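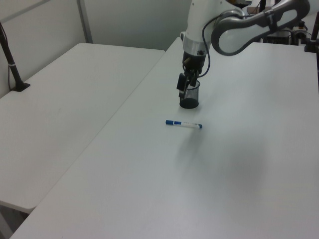 February 28, 2026

Fifteen more episodes before lunch and I'm finally getting the feel of this thing again. I took a couple of weeks off from collecting to fight with the training code, and my hands forgot everything in the meantime (you'd think steering an arm would be like riding a bike, but no). The task for this round is marker and pen cup, which sounds so easy when you write it down. I spent the first part of the morning just practicing the part where the fingers go down into the black mesh cup, because that's where I always rush. The marker with the blue cap can lie there on the table as long as it likes, it's the cup that scares me. Come in a little crooked and you catch the rim, and then the whole cup goes for a walk and I have to throw out the episode and say a word my mother wouldn't like.

So the plan, for future me who will read this and wonder what I was thinking: 300 good episodes for the Rivden set by the time I hand it over. Good means no long pauses, no bumping the cup, no dropping the marker from way up high and hoping. I also want the starting spots spread out over the table. Last September I did a whole batch with the marker in pretty much the same place every time, and the model learned that place beautifully and nothing else. Move the marker a hand's width and it would reach, with total confidence, for the spot where the marker used to be. I laughed so hard the first time. Then I had to record the whole batch over and I laughed less.

This time I made seven zones on a sheet of scrap paper and I go through them in a shuffled order, and I turn the marker a different way each time too. Cap toward me, cap away, slanted, whatever. It slows me down between episodes but I think it's worth it. I also move the cup a bit, which I never used to do! That one came from reading through the Mamo notes again last night in bed, where there was a line about the goal moving as well as the thing you pick up. I'd read right past it the first time.

Speed is the other thing. I'm a nervous driver. When I watch my own recordings back I can see myself stopping above the marker, thinking about it, drifting left, drifting back, thinking some more. All of that goes into the data and the model copies it, bless its heart. The last policy I trained would hang over the marker for ages like it was trying to remember its own phone number. So my new rule is that if I stop to think, I bin it and start over. I binned a lot today. By the afternoon it was getting better, and there was a run of really smooth ones where I wasn't thinking about my fingers at all, just down, close, up, over, let go. Lovely!

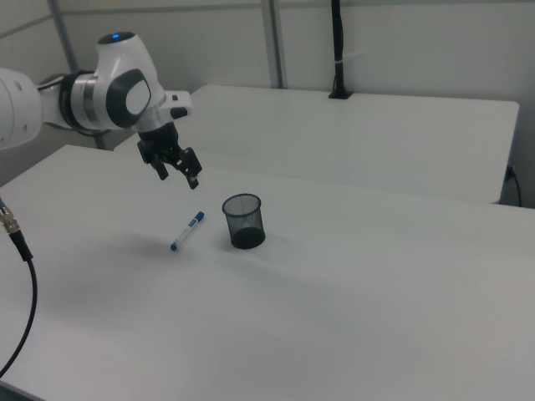 Should I keep the episodes where I miss the first grab and then fix it? I'm going to keep the ones with a quick, clean second try, and put them in their own folder so I can train with and without them and see which does better.

The Arach folder is up to 2,820 episodes now, all tasks together, which made me feel pretty proud until I remembered how many of those are the old drawer ones with the bad lighting. I should go through them. I've been saying that since forever. Maybe I'll do a few each evening with tea and something silly on in the background.

Oh, and labels. I'd been typing the same sentence for every episode, "put the marker in the cup," and today I started changing it up. Drop the marker in the pen holder. Place the pen in the black cup. I ran out of ways to say it embarrassingly fast, and one of them was so stiff it sounded like a court order, so that one's coming out again.

Shoulders are sore. I sit all hunched when I'm driving the arm and I don't notice until I get up. Next time I want the chair higher, and I want to start with the far zones while I'm fresh, since those are the ones I kept fumbling at the end of the day. I still have to copy everything to the Grinetti drive before bed. Soup first, though.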